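Bright tape and bare floors: moving week at the Fastovdale tool library

January 19, 2025

I spent most of this week on my knees at the Fastovdale tool library, and I have the sore back to prove it! We're moving out of the old Soomro building and into the ground floor at Drirnach, and everything that lives at floor level had to be sorted before the shelves could come down.

Ehsan Rind came up with the tape system. Anything long and easy to trip over gets a bright wrap at one end, so you spot it before your shin does. Ehsan bought the tape, I did a lot of the wrapping, and I'll admit my wraps are not pretty — I never did learn to get tape around a curve without wrinkles.

Orange tape in thick, uneven layers around the front of a dark gray tube, bubbles and all, with one edge lifting along the top. A black disc with three round holes sits directly beneath the tube.
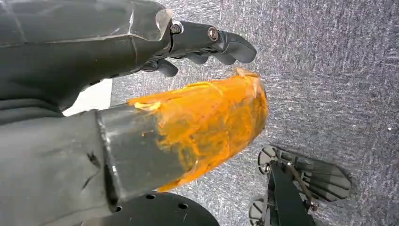
What's moving, and when

The catalog lists 349 items, and they all go across before we reopen in March. Hand tools first, then the garden stuff, then the awkward long things (my department, apparently). The new room at Drirnach has carpet, so please wipe your boots when you come by.

We've raised 500 dollars toward new racks from Biltidard, and 12 people have signed up to carry boxes. More hands would be great — bring gloves if you have them, and a roll of tape if you're feeling generous. Loans already out can stay out until we reopen, with no late fees.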